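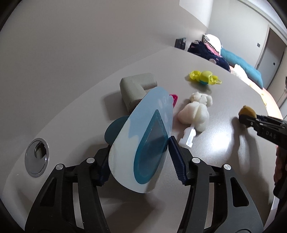

Kianoush Moradi wrote that my February post on epoxy was useless for the plastics people own, and that he had tried it on the lid of a storage bin, followed every step, and peeled the whole bead off the next morning with a fingernail. He wanted to know what he did wrong.

Probably nothing. A storage bin lid is usually polyethylene or polypropylene, and ordinary two-part epoxy does not bond to either in any useful way. I should have put that in the first paragraph of the February post. I have now added it, and the rest of what I know about the problem follows.

Adhesives need to wet a surface before they can hold it. Wetting means the liquid spreads out and makes close contact, and it depends on the surface energy of the solid compared with the surface tension of the liquid. Metals and glass have high surface energy when clean. ABS, polycarbonate, acrylic and rigid PVC sit in the middle and glue reasonably well. Polyethylene and polypropylene are near the bottom, with PTFE and silicone lower still. A drop of water on clean polypropylene stands up in a bead. Most glues do a milder version of the same thing, so the contact is poor before curing even starts.

Roughening the surface helps less than people expect. I spent an evening with a set of papers that went up to 2000 grit and compared coarse, fine and unsanded polypropylene with the same epoxy. The coarse samples were a little stronger. All of them still let go cleanly at the interface, with no plastic left on the glue. Sanding gives more area and some mechanical key, but the added area is still area the glue does not wet.

So the first job is to find out what the part is made of. In order of how much I trust them:

The recycling mark. If there is a molded triangle, 2 is high density polyethylene, 4 is low density polyethylene, 5 is polypropylene, 6 is polystyrene. 7 means "other" and tells you almost nothing. Some parts carry the letters between angle brackets instead, such as >PP< or >ABS<, and those are more specific. Look on the inside face or under a rib.

The float test. Water is 1000 kilograms per cubic meter. Polyethylene and polypropylene are less dense and float. Polystyrene, ABS, nylon, polycarbonate and PVC are denser and sink, although solid polystyrene and ABS go down slowly enough to be confusing. Add one drop of dish soap and push the piece under with a finger to get rid of bubbles. Foamed plastic floats whatever it is made of, and a heavy filler such as talc or glass can sink a polypropylene part, so treat the result as a hint.

The solvent test. Acetone on a cotton swab, pressed for ten seconds on a hidden spot. ABS and polystyrene go tacky. Polyethylene and polypropylene do not react. Ventilate, and keep it away from anything with a flame.

The feel. Polyethylene takes a dent from a fingernail more easily and feels waxy. Polypropylene is harder and makes a duller sound than polystyrene when dropped on a counter. This works once you have handled a few known samples and is close to worthless before then.

I left out the burn test. Chaminda Gunawardena argued for it in the comments last time, and it does separate the families well, but PVC gives off hydrogen chloride when it burns and the person doing the test by definition does not know whether the sample is PVC.

Once the part is identified, the options are fairly short.

For ABS and polystyrene, use a solvent cement. It softens both faces and they fuse as the solvent leaves. Clamp lightly and wait a day. A joint made this way can be close to the strength of the original part, and it is the only repair on this page that I would put under steady load without thinking much about it.

For polyethylene and polypropylene there are three routes. The cheapest is a cyanoacrylate sold with a separate primer pen. The primer goes on both faces, dries for about a minute, and the glue goes on one. It is good in shear and bad in peel, so it suits an overlap and not a butt joint on a thin edge. It is also brittle, and it will crack at a living hinge.

The second is a structural acrylic made for low surface energy plastics. These bond without a primer. They are also expensive, they smell strongly, and the open time is short enough that you should dry-fit everything first. The mixing nozzle wastes a fair amount of product on each use — plan several repairs for the same afternoon.

The third is heat. Polypropylene welds to polypropylene and polyethylene to polyethylene, but not one to the other. A temperature-controlled soldering iron with an old flat tip will do, with a strip cut from the same material as filler. The common mistake is to melt only the filler and lay it over a cold surface. Both sides have to be soft. My first several welds looked neat and came apart by hand.

Flame treatment also works. A quick pass with a blue flame oxidizes the surface and raises its energy, and factories do this before printing. I have not managed to get repeatable results with a hobby torch. Either there was no change or I had warped the sample. Muchen Luo reports the same.

There is also a rivet or a small bolt with two washers. It does not care about surface energy. For a bin lid, that is what I told Kianoush to use: drill the ends of the crack to stop it growing, put a thin plate across it, and bolt through. He has drilled the stop holes and is waiting on washers.

Open items for me are nylon, which absorbs water and changes behavior depending on how long it has been sitting out, and acetal, which I have so far failed to glue with anything. If you have had luck with acetal, leave the adhesive name and the joint type in the comments.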